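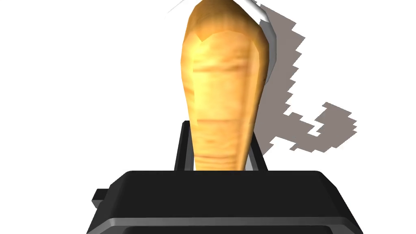
Bedroom air, part two: what the closed door does

18/12/2022

The first part of this covered choosing a carbon dioxide meter and checking it against outdoor air. I ended up with the Tarna desk unit, mostly for its plain text log file and partly for the fact that it can be told to stop its automatic baseline correction. That feature assumes the sensor sees fresh air at least once a week. In a house closed up for winter the assumption is poor, and the readings drift low without any warning. With correction switched off and a manual calibration on the back step, the meter has stayed consistent since July.

The room under test is the smaller bedroom on the upper floor. It has one exterior wall, one window with decent weatherstripping, one supply register, and no return. The return for the whole floor is in the hallway ceiling. This is a common layout in houses of this age and it works well enough as long as the bedroom doors stay open. When the door is closed, air pushed in by the supply register has to leave through the gap under the door, and in this room the carpet takes up most of that gap.

With the door closed and two adults asleep, the log shows a steady climb that begins to flatten after 8 hours, just below 3000 ppm. With the door open, same room and same people, it levels off much earlier and much lower. The difference is large enough that the exact placement of the meter does not matter. I tried the nightstand, the dresser and a shelf near the ceiling, and the curves lie nearly on top of each other.

A word on what the number means. Carbon dioxide at these levels is mainly a stand-in for how little outside air is reaching the room. It says nothing about dust, cooking fumes or solvents from new furniture, and a low reading is not proof that the air is clean. I use it as a tracer that happens to be free, supplied continuously by the occupants. 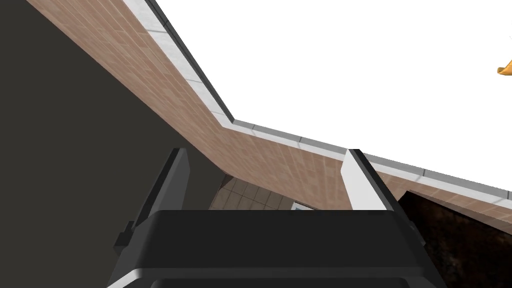 The obvious fix is to run the furnace blower all night. It helps the bedroom, but it only spreads the same air through the rest of the house. The peak drops and the hallway rises to meet it. No outside air has been added apart from whatever leaks in, and leakage changes with wind and outdoor temperature. On cold, windy nights the result looks excellent. On a mild, still night it looks like a different house. Anyone comparing two setups should keep weather notes next to the log, or the weather will end up being the result.

The blower also uses more electricity than I would like. Mine has the older type of motor, which runs at one speed and has no opinion about whether the heat is on.

So the question splits in two. First, how to get air out of the bedroom with the door shut. Second, how to get outside air into the house at a known rate.

For the first, the usual choices are a larger undercut, a transfer grille through the wall, or a jumper duct through the attic. The undercut is the cheapest and the least effective over carpet. A grille works but passes sound and light. Baffled versions are better on both counts, and the one I looked at, from Plulska, has an offset sleeve so that there is no straight path through the wall. It needs a clear stud bay. I drilled a small pilot hole and found wiring, and the wall has been patched.

That left the jumper duct. It connects a ceiling grille in the bedroom to one in the hallway with insulated flex duct laid over the joists. The direct run would be short, but a bend is worth having, as the lined duct takes out most of the speech sounds. Mine is 22 feet, longer than it had to be, routed around the attic hatch. Flex duct should be pulled tight. Slack duct has a ribbed inner wall and considerably more resistance than the published tables suggest, and nearly every sagging run I have seen was simply cut too long. Seal the ceiling boxes to the drywall before burying anything in insulation. I did one box before and one after, and the second took most of an afternoon.
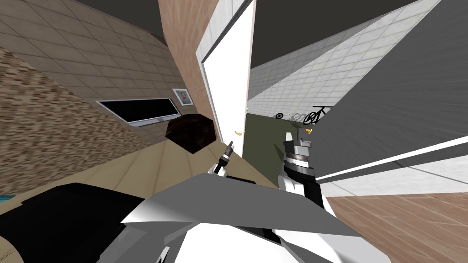

For the second question I put in a small supply fan, a Bredetti inline model set to 63 cfm, drawing from the north gable through a Carvalho filter box. The filter box is larger than the fan needs. Oversizing it keeps the pressure drop low and stretches the time between changes. The fan feeds the return side of the furnace duct, where the outside air mixes before it reaches any room.

Two cautions about this arrangement. Supply-only ventilation puts the house under slight positive pressure, and in a cold climate that pushes moist indoor air into the walls. At this flow in this leaky house I consider it acceptable, and I check the attic side of the hatch for frost. In a tight house I would spend the money on a balanced unit with heat recovery. The other caution is intake location. Keep it away from the dryer vent, the flue and the driveway. The code distance is a minimum, and a wet dryer plume travels further on a still evening than the diagram implies.

Results so far: with the door closed, the jumper duct in place and the fan running, the overnight curve flattens well before morning and stays close to the hallway reading – the separation between the two rooms is now within the error of the meter. With the fan off and the duct open, the bedroom still tracks the hallway, but both climb. The duct does the distribution and the fan does the dilution, and the log shows the two effects separately.

Noise is the remaining problem. The fan is quiet at the register but there is a low hum in the closet below it, carried through the joist. I hung it from straps and the hum dropped without going away. The next attempt will be a short flexible coupling on each side of the fan housing, which I should have fitted at the start. The log files will go up once I have cleaned up the timestamps; the meter does not handle the clock change and there is one hour in there twice.

Related posts
Bedroom air, part one: choosing and checking a meter
Measuring duct pressure with a length of clear tubing
Attic hatch weatherstripping, three types compared
Why the bathroom fan moves less air than the label says
Reading a furnace filter's pressure drop chart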